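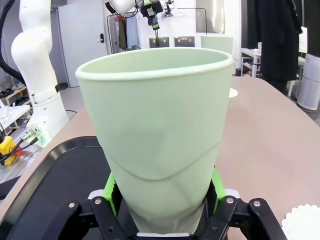 Kerside gripper kit, two weeks in
benchrail, November 3, 2018

The Kerside two-finger kit came to $1159 with the wrist camera and the spare pad set, and I've had it on the arm long enough to say something useful. Setup took an evening. The linkages come assembled and the wiring is one cable plus power. I've been running it mostly on plastic cups, because that's what our job is, and the green pads take hold low on the cup where it narrows. The rim stays open and I can see the whole lip from the wrist camera. I ran 402 picks at the default force setting and dropped three. All of the drops were on cups that had been nested and came apart crooked.

Complaints: the manual is thin, and the force setting is a plain number with no units. I'd still buy it again.

tomasko_fab
What did you pay for the pads alone? Pacheco has them listed as a separate item but the price only shows up after you log in.

benchrail
They were in the bundle so I don't have a line price. I can look at the packing slip when I'm back at the shop.

quillfeather
I had this kit and sent it back. The pads were fine for the first month and then they started to glaze over. On thin plastic the only fix was more force, and then the cup goes oval. I went to the Sturonus gripper, which costs more, and I haven't touched the settings since April.

benchrail
Did you clean the pads? I wipe mine with alcohol every morning. No glazing so far, but it's only been two weeks.

quillfeather
Yes, with alcohol, which is what support told me to do. Then a different person at support told me to use soap and water only. That was part of why I returned it.

dv_millwork
Kerside owner since spring, different experience. I'm on my second set of pads and the first set went up to 269 hours before I swapped them. I do wooden blanks though, so maybe not a fair comparison. Wood doesn't flex.

One thing to check — go over the linkage bolts after the first week. Two of mine had backed out a little. A drop of threadlocker took care of it.

benchrail
Good tip. I can get a driver on all of them without taking it off the wrist, so I'll do that tonight.

tomasko_fab
Has anyone tried the Zetarico pads on the Kerside fingers? They're cheaper and the hole spacing looks the same on the drawing.

dv_millwork
Spacing is the same but they're thicker. You lose some opening and have to redo the zero. For small parts it wouldn't matter.

quillfeather
For cups it would matter. I'd stay with the stock ones if you're keeping the gripper.

benchrail
Checked the bolts, one was loose on the left side. Packing slip doesn't break out the pads, sorry tomasko.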